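Sorting a Shared Table into Labeled Baskets
Posted by Marloes Van Rooij, 2022-07-29
Filed under: Kitchen and Office, Storage

This tutorial covers a two-category sorting layout for a shared table: one basket for fruit, one for office items, each with a handwritten label in front. The method was written for the break room at Mullden, where the same table serves for lunch and for short meetings, and it has since been copied at the Closen site with minor changes. It applies equally to a kitchen island or a hall table at home.

What you need

Two woven baskets, rectangular, low-sided, of matching size
White printer paper
A black marker
A damp cloth and a dry cloth
Scissors (optional)
Removable adhesive putty (optional)

Choosing the baskets

Low, sloped sides are preferred. A deep basket hides its contents, and fruit at the bottom of a deep basket is found late. A single layer of fruit should be visible from a standing position without anyone moving the basket.

Rectangular baskets use a table better than round ones. Two rectangles can be set in line with the table edge, and the remaining surface stays in one usable piece. Corners should be rounded, as square wicker corners fray first.

Check the weave before buying. Run a fingertip along the inside walls and the floor. Cut ends of wicker will mark soft fruit such as peaches and pears. If there are cut ends on the inside, trim them flush or choose another basket. A tight weave also keeps paper clips and similar small items from dropping through the office basket. In an open weave, put those items in a small dish first.

Matching baskets are recommended but they create one problem: with no label, they are interchangeable. The label is therefore part of the layout and should be made before anything is sorted.

Making the labels

1. Lay a sheet of printer paper flat. A full sheet may be used, or cut it down to suit the basket.
2. Write one word per label. Use the plural for categories that will hold more than one item.
3. Use lowercase letters, written large, with space between the letters. Lowercase word shapes are easier to recognize at a distance than a row of block capitals in uneven handwriting.
4. Let the ink dry before handling. Marker on coated paper stays wet longer.
5. Make the second label in the same hand and at the same letter size.

Keep category names broad. "Fruits" works. "Apples and bananas" has to be rewritten when somebody brings grapes. Likewise "office" or "office supplies" will take pens, staplers, tape and anything else that comes out of a desk drawer.

Do not write on the tabletop, even with a marker sold as erasable. Most white laminates and lacquers will hold a faint trace.

Setting out the table

1. Remove everything from the table. Put it on a chair or a tray, unsorted.
2. Wipe the surface with the damp cloth, then with the dry one. Paper curls on a damp surface.
3. Set the fruit basket on the left half of the table, with its long side parallel to the table's long edge.
4. Set the office basket to the right, leaving a working gap between the two. The gap should be wide enough to hold several loose items side by side.
5. Place each label on the near side of its basket, on the side people approach from. The word must be readable without leaning over.
6. Bring the unsorted items back and put them in the gap.

The gap matters more than it seems to. Items placed directly from hand to basket tend to be placed by habit, and the odd ones go wherever there is room. With everything lying between the baskets, the whole set can be looked at once before the first item is moved. It also shows early whether two categories are enough.

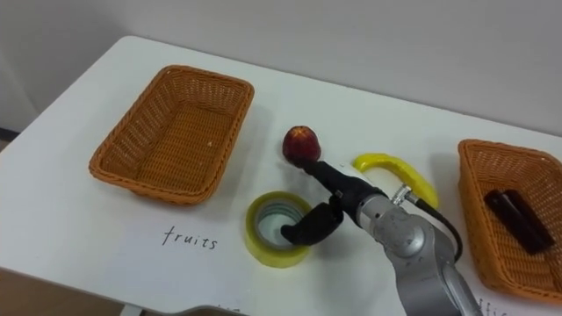 Does the order of the baskets matter, left or right?
Only in relation to where people stand. Put the basket that is used most often on the side nearest the door or the main seat, then leave it there. Swapping the two after people have learned the layout causes more misplaced items than either arrangement would.

Sorting

Work one item at a time and finish each placement before picking up the next. The sequence below keeps the fruit from being bruised.

1. Start with the longest fruit. Bananas take up the most floor space, and they are difficult to fit in once round fruit has rolled into the corners.
2. Pick a banana up near its middle. Do not lift a single banana by the tip, as the neck splits easily.
3. Lower it until it touches the basket floor, then let go. Do not drop it over the rim.
4. Lay it along one of the long walls, with the curve following the wall where possible.
5. Add round fruit next, stem end up, in the space that remains. Leave a finger's width between the fruits if there is room.
6. Move on to the office items. Long, flat items go in first, on the diagonal if they are too long for the straight run.

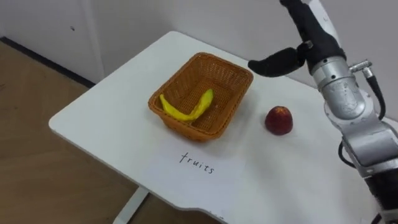

Banana in the basket; the red fruit is on the table beside it.

If the office basket has to hold both long and small items, put the small ones in a dish at one end. Pens can lie loose. Scissors should point away from the side people reach in from.

Anything that belongs to neither category stays in the gap until the end. Decide on those items last, all together. There are three outcomes: the item goes elsewhere, it goes in the bin, or it justifies a third basket. A third basket is justified only if several items of the same kind are left over. One stray cup does not need a category.

Rehearsing with toy fruit

When the layout is being taught to a group, or to young children, toy fruit is a practical substitute. It does not bruise, it can be sorted repeatedly, and the basket stays clean. Use pieces close to life size so that the spacing carries over to real fruit.

Tapio Mustonen ran the first session at Closen this way and made two observations. The first was that people watched the basket and ignored the label until the label was moved to the near side. The second was that the baskets drifted. Each time an item was set down, the basket shifted a little, and after a dozen repeats it no longer lined up with its paper. The correction is to hold the rim lightly with the free hand, or to put a small piece of removable putty under two opposite corners.

For practice, reset the table completely after each run. Empty the baskets, return every item to the gap, and straighten the labels. A run that starts with one item already placed teaches a different order.
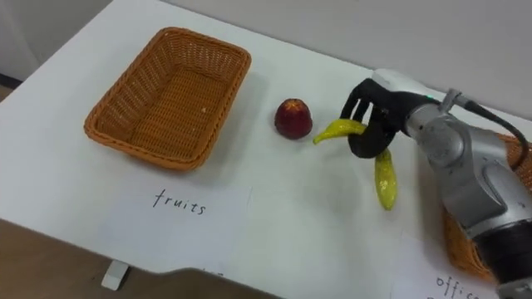 Once the run goes smoothly, change the starting positions of the loose items and repeat. Turn the banana so that it points the other way, or exchange it with the apple. The placements in the basket should come out the same regardless of where each item began.

Maintenance

Check the fruit basket daily. Remove anything soft or split and wipe the floor of the basket if juice has reached the weave. Crumbs and small specks collect in the weave, and a dry pastry brush will lift them. Turn the basket over and tap the base once a week.

Do not soak wicker. Wipe it with a barely damp cloth and let it dry away from direct heat before putting fruit back in. A basket returned to use while damp will mold at the corners, where the weave is thickest.

Replace paper labels when they curl or stain. At the Hoekstra office the labels are redone every August when the break room is cleaned, which is enough for a table in moderate use. A table used for meals needs new ones more often. Laminating is possible, but glossy film reflects overhead light and the word becomes harder to read from some seats.

Common faults

Label hidden. The paper has slid under the basket or is behind it. Move it to the near side and fix one corner with putty.

Label hard to see. White paper on a white table nearly disappears at a low angle. Draw a heavy black border, use colored paper, or go over the letters again with a broader tip.

Fruit rolling out. The basket is overfilled. Round fruit should sit below the rim.

Office items in the fruit basket. The office basket is too far away or already full. Move it closer, or clear it.

Fruit ripening too fast. Bananas speed up the ripening of other fruit near them. If this is a problem, keep them at one end of the basket or hang them separately.

Both baskets full. The table is being used as storage. Take out whatever has not been touched since the last check and return it to the cupboard.

Notes on quantity

The layout was planned for a table shared by 21 people, with fruit delivered twice a week. For a household, one small basket per category is sufficient. For larger groups, add a second fruit basket with its own identical label and keep the two side by side. Do not stack baskets.

A printable version of the two labels is available from the Urix downloads page. The letters are gray outlines, to be filled in with marker.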